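Holiday let kitchens: boards and worktops between guests

Scrape chopping boards before washing them. Use hot water and a little washing-up liquid, rinse both faces, then stand the board on its long edge. A board dried flat will cup.
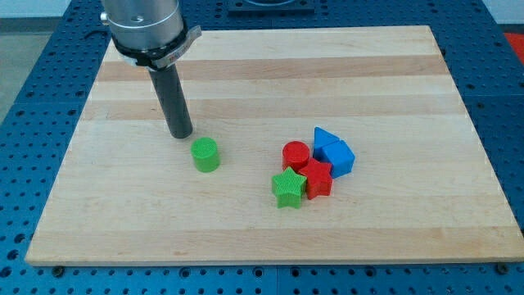
Oil wooden boards every 6 changeovers with food-grade mineral oil. Leave overnight and wipe off the surplus in the morning. Replace any board with a split that reaches the edge.

Check the hob seal and the tap aerator on the same visit. Descale the kettle on Friday if guests arrive at the weekend.

Kavitha Rodrigues, Plukum Lets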